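How to Make Up a Bed With a Loud Print in a Small Room

Household guide no. 1456

A striped or printed bedspread is harder to put on straight than a plain one. On a plain cover, a slant of an inch or two gets lost. On a cover with bands of color, the whole bed looks crooked and you see it every time you walk past the door. In a small bedroom there is the added trouble that you often can't get to both sides of the bed, so you end up kneeling on the mattress and pulling things out of line again as you climb off.

The method below takes about 15 minutes the first time. It works for a duvet cover, a quilt or a comforter. You need a clean fitted sheet, a flat sheet if you use one, the cover, pillowcases, and a few large safety pins for marking.
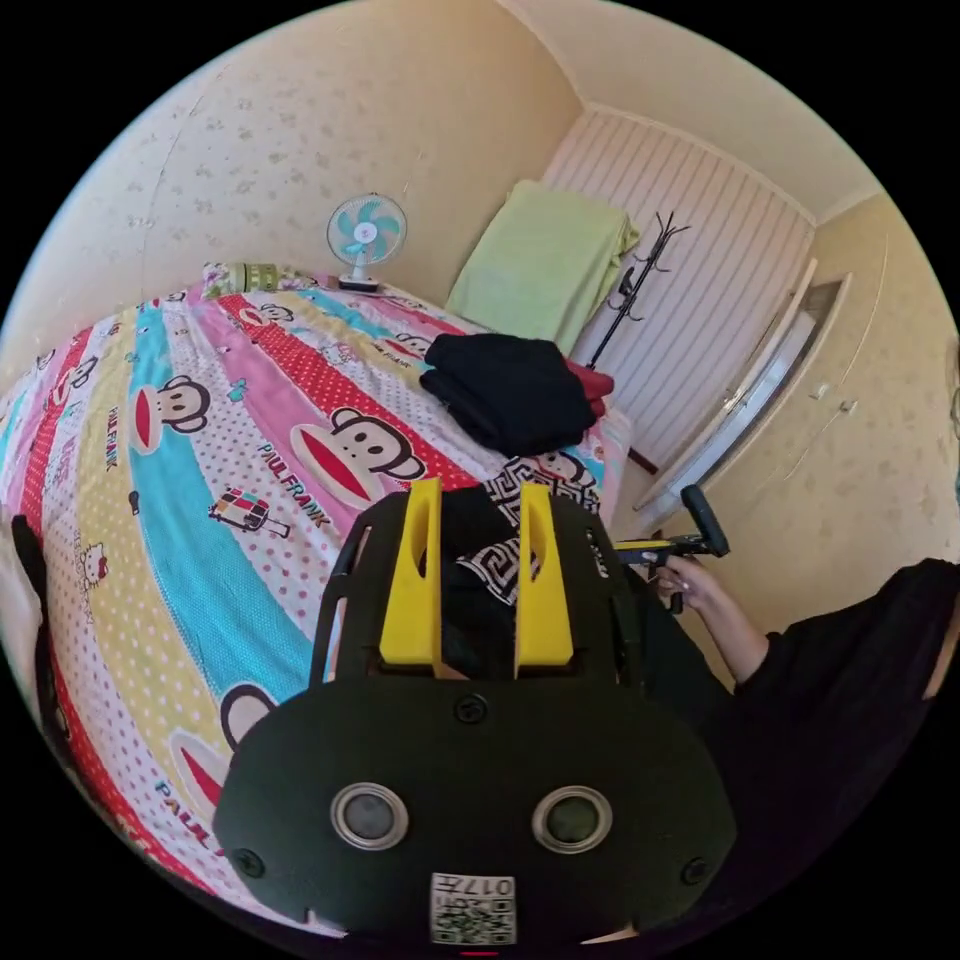 GELTAR, October — The cover used for this guide is a Paul Frank print with monkey faces on broad stripes of hot pink, turquoise, pale yellow, and red with white dots. A print like that has two things you can use to line it up, the edges of the stripes and the big motif. Use the stripes for getting it straight and the big face for getting it centered. The lettering is too small to help with either one, and it's easy to lose sight of once the cover is folded.

Before you start

Take everything off the bed, and that includes anything lying along the edge. Small pieces of fabric, such as a scarf or a pillowcase in a different pattern, disappear under a busy cover and you will be hunting for them at bedtime. A black-and-white Greek-key piece shows up well enough on top of all that pink. Under it you would never find it.

Shake the cover out if you have the room. If you don't, open it over the foot of the bed and run your hands from the middle out to the corners.

Check the care label now, while you can still reach it. Bright pinks and reds should be washed by themselves in cold water the first couple of times, inside out. Don't leave them sitting damp in the washer against white dots. Drying in direct sun fades the turquoise before anything else, at least in our experience, so hang the cover in shade or turn the printed side in.

Step 1. Fit the bottom sheet

Start at the corner that is hardest to reach, usually the one at the head against the wall. Do the other wall corner next. Then do the two corners on the open side. If you do the easy corners first you will have to drag the last one into place, and the mattress may shift with it.

If the mattress has moved off the base, push it back before going on. Everything else gets lined up to its edges.

Step 2. Mark the centers

Fold the cover in half lengthwise and put a safety pin at the top fold and another at the bottom fold. With a large print, check that the main motif sits on the fold. Sometimes it doesn't. Printed covers are cut a little off fairly often, and if yours was, you have to pick: center the fabric or center the picture. I center the picture and let one side hang longer, on the wall side where it won't show.

Find the middle of the mattress at the head and foot and mark it with pins through the fitted sheet. Leave the pins sticking out where you can see them, and count them so the same number comes off again.

Step 3. Lay the cover on folded

This is the part that saves trouble in a narrow room. Leave the cover folded in half. Lay it on the side of the bed next to the wall, printed side in, with the fold running down the middle of the mattress. Match the pins at the head and at the foot. Then take the top layer and open it toward you. You don't have to climb on the bed at all.

Smooth from the center out. If you pull from the hem, a soft cover stretches and the stripes start to bow.

Step 4. Check from the doorway

Stand at the door and look along one stripe only. Pick one with a hard edge, like turquoise against pink. If the stripes run on the diagonal, compare the hem with the edge of the mattress and ignore the stripes until the hem is right. Diagonal bands fool the eye, and people keep tugging a cover that was already straight.

Take out all the pins. Count them.
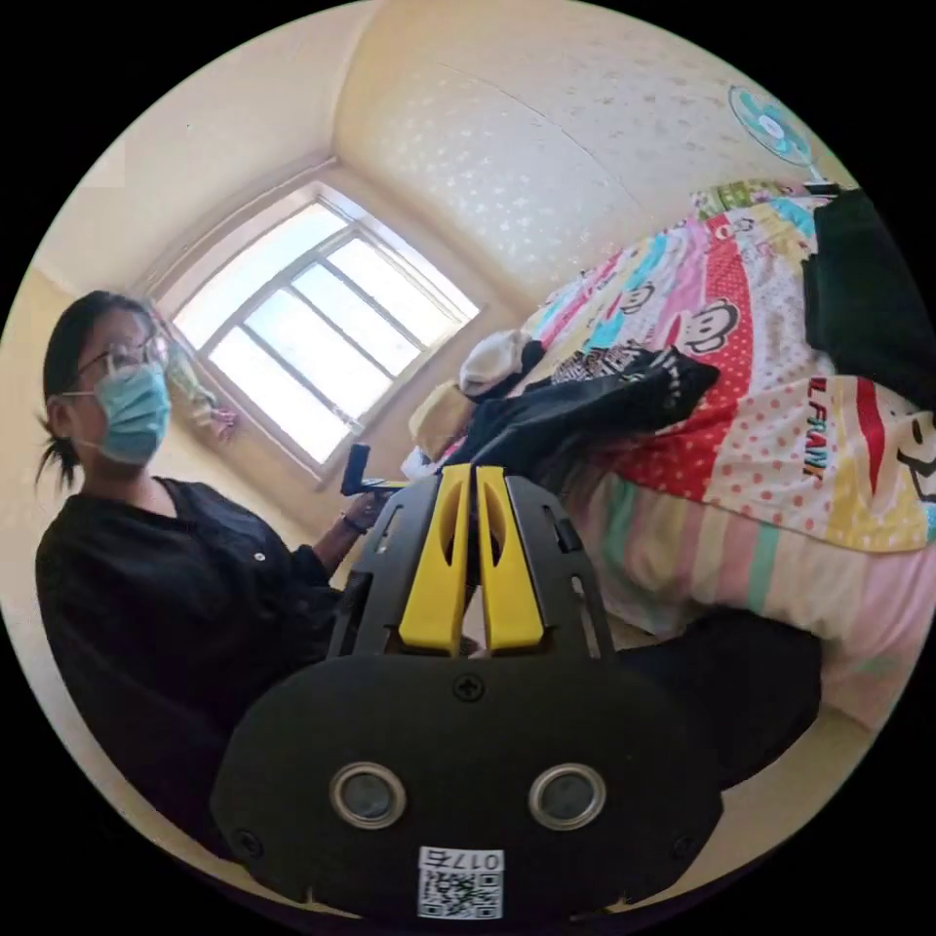
By Polyxeni Mitsotakis-Vlachou

Step 5. Look at it in daylight

Sit down for this one if there's a seat by the window. A large window with white bars dividing the panes is handy, as the uprights give you a true vertical to compare things with. Look at the near side of the bed from a sitting height. Creases and a hem that dips in the middle show up much more from there than from standing.

Open a window if you can while you are at it. Shaking out bedding lifts a good deal of dust, and a small room holds on to it. If dust bothers you, let it settle before you put the pillows back.

Step 6. Pillows and the rest

With a print this strong, plain pillowcases are easiest. Choose a color already in the stripes. Pale yellow is forgiving. Hot pink is fine too but will not match unless it came in the same set, and it is better to be clearly different than nearly the same.

A second pattern can work if it is black and white and the piece is small. Fold it flat and lay it across one corner at the foot. Two black-and-white patterns on one bed are too many.

Common problems

The cover slides toward the open side overnight. Tuck the wall side under the mattress by a hand's width. Thierry Guérin, who tested these steps for us on a bed in an attic room, uses a strip of non-slip rug mesh under the foot end as well.

The filling bunches inside a duvet cover. Tie or pin the inside corners, and add a pin halfway down each long side for anything wider than a single.

The print has faded unevenly. Turn the cover end for end every time you change it. A monkey lying upside down bothers children less than you would think.

The stripes won't line up whatever you do. Measure the cover along both long sides. If one has shrunk, press it with steam while pulling gently, then let it cool flat before putting it back on.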